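Call for participants: two-arm gripper trials at Vudex, summer session

Posted 20 March 2022

We are looking for people to come and drive robot arms with us. The work is a side-by-side comparison of grippers, wrist cameras and hand controllers on a pair of arms, and we want operators who will use the equipment for hours at a stretch and tell us plainly what they think of it. If you have ever spent an evening swapping fingertips on a hobby arm just to see what would change, please keep reading!

Vudex is a small test lab. We don't build arms or grippers ourselves. We set them up, put them through the same tasks in the same order, and write up what we learn. The coming session is called Qaisi, and it follows on from a shorter trial called Jornberg that compared fingers on a single arm. Jornberg left us with a long list of questions about what happens when two arms have to work in the same small space, and Qaisi is our attempt to answer some of them.

What you would be doing

You sit or stand at the operator station with one controller in each hand. Each controller moves one arm. You get a view of the whole cell on the main screen and a view from each wrist camera on the smaller ones. Then you work through the task list: pick things up, sort them, pair them, pass them from one arm to the other, set them down where the sheet says.

The objects are ordinary household goods. Shoes and sandals take up a big part of the list, and they are wonderful test pieces. A sandal has a thick sole and a strap with open space under it, so there are several quite different ways to take hold of it, and people disagree strongly about which is best. Some go for the sole from the side every time. Others hook the strap. We want to see both, with every set of fingers we have.

A good deal of the work happens in a deep bin, with high walls and two arms sharing the opening. You learn very quickly how much room a wide finger needs, and how much of your view it takes up.

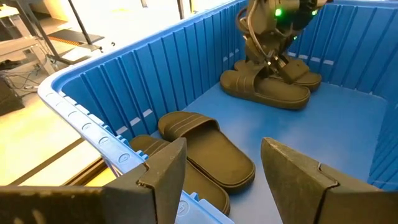
Sandal pairs in the blue bin, seen from one arm's wrist camera with the other arm's gripper on the far pair.

We are comparing four finger shapes in this session, two wrist camera positions and two kinds of hand controller. You will try every finger shape and both controllers. After each block you fill out a short form, and at the end of the day we sit down together and talk it over. Those talks are our favorite part of the job. During Jornberg an operator mentioned in passing that she had stopped looking at the main screen altogether and was working only from the wrist view, and that one remark changed how we laid out the station.

Things we especially want to hear about:

How well you can judge depth from the wrist camera when the fingers are open wide
Whether a stepped fingertip helps or gets in the way near a wall
How tired your hands and shoulders are after each controller
When you choose to use both arms, and when the second one is just something to steer around

Who can take part

You do not need a degree or any background in robotics. We want a real mix: people who have driven arms for years, people who play a lot of video games, people who sew or fix watches or pack boxes for a living. About half the places will go to first-time operators.

You should be 18 or older and comfortable standing or sitting at a station for blocks of up to 40 minutes, with breaks in between. You need to be able to use both hands, and to see a screen clearly at arm's length (glasses are fine). Left-handed people are very welcome, and we had far too few of them last time. The forms and talks are in English, so you should be able to describe what you felt and saw in everyday words.

If you get motion sick from screens, tell us when you apply. It doesn't rule you out, but we will schedule you for shorter blocks.

Dates, hours and pay

The session runs in June. Each participant comes in for six days spread over the month, and you choose your days from the calendar we send once you are accepted. A day is seven hours including lunch, which we provide. Your first day is mostly training, and it is paid at the same rate as the others. So is travel time for anyone coming from outside the city. The hourly rate and the travel terms are in the information sheet, which we send to everyone who writes to us.

We record the camera views, the arm and controller movements, and your written forms. We do not film your face. The end-of-day talks are recorded as sound only, and you may ask to have yours left out.

Where

Room 406, Mitel Building. There is an elevator, and the operator station adjusts in height, so it can be used from a wheelchair. Bike parking is at the rear entrance. The room gets a lot of daylight, so bring a light layer if you feel the cold, as we run the air conditioning fairly high.

How to apply

Send us a short note through the contact form on the Vudex page with "Qaisi operator" in the subject line. Tell us a little about yourself, what you do with your hands at work or for fun, which hand you favor, and which parts of June you could be here. A few lines is plenty — no résumé needed. If you have used an arm or a gripper before, say which kind and what drove you crazy about it.

We answer every note. People we think would be a good fit are invited for a one-hour visit, where you can try the controllers and ask us anything before you decide.

Took part in Jornberg? Please apply again! We would love to have returning operators on the two-arm setup, and you can skip the visit.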